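Repair Before Replacement: The Case for Opening the Office Computer

February 4, 2026

Every winter, organizations across the Kasberg district prepare their equipment budgets, and every winter the same line appears near the top: replacement of desktop computers. The figure is rarely debated. A machine that has reached a certain age is assumed to have reached the end of its use, and the purchase order follows. It is the view of this institute that the practice deserves closer examination, and that public offices, libraries and schools should adopt a policy of inspection and repair before any desktop computer is retired.

The scale of the matter is easy to underestimate. The offices, reading rooms and classrooms covered by the Nilovdale equipment register hold 1,872 desktop computers. Under the present schedule, a large share of these will be withdrawn over the next few years whether or not they have failed. Many do the work asked of them, which is mostly correspondence, records and the occasional spreadsheet. When one of them slows down or shuts off without warning, the usual response is to put it in a storeroom with a note taped to the lid. In December the storerooms are cleared.

The desktop computer is among the most repairable objects an office owns. Its case is made to be opened. Memory, drives and expansion cards can be removed and replaced by a person with modest training and a screwdriver, and on many boards the processor itself sits in a socket, held down by a metal frame and a small lever. Very little of this is true of the thin, sealed machines now offered as replacements, in which a failed part can mean the loss of the whole.
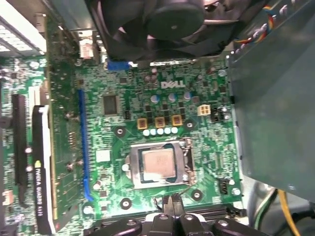
A Dell desktop motherboard with the heatsink off and the processor in its socket.

Much can be learned by looking at a board of this kind. The processor can be reached directly, the mounting holes for the heatsink are in plain sight around it, and the slots for expansion cards run along one side. A technician who has reached this point can clean away old thermal compound, apply a fresh layer and refit the cooler. Overheating is a common cause of the sudden shutdowns that send computers to the storeroom, and the material needed to treat it costs very little. Dust in the fan and a tired power supply account for many of the remaining complaints.

Three objections are commonly raised, and each has some weight.

The first concerns labor. Staff time is expensive, and an hour spent on an old computer is an hour taken from other duties. This is correct, but replacement also takes time. New machines must be ordered, received, configured and carried to desks, and the files and settings of each user must be moved. These hours are seldom entered against the price of the new computer. They should be.

The second concerns security. An old computer that can no longer run supported software should not be connected to an office network, and no amount of careful cleaning will change that. The institute does not propose otherwise. A sound inspection policy would begin with this question, and machines that fail it would be directed to offline uses, to training benches or to the recovery of parts.

The third concerns energy. Newer machines often draw less power, and where a computer runs day and night the difference may justify its replacement. For a desk that is occupied for part of the day, the calculation is less clear - and it is seldom made at all before the order is placed.

There is also the matter of skill. When an office never opens its computers, its staff lose the ability to judge them. They become dependent on the advice of suppliers, whose interest in the answer is plain. The evening course at the Negri workshop has shown that clerks and library assistants with no technical background can learn basic desktop maintenance well enough to sort a sound machine from a failed one. The Bridar branch library now keeps a repair bench in its back office, along with a small supply of memory modules and fans taken from retired computers.

The institute therefore recommends that no desktop computer be retired until its case has been opened and its condition recorded in writing. The record need not exceed a single page. It should state what was found, what was cleaned or replaced, and why the machine was kept or given up. Budget officers would then have something to read before they sign.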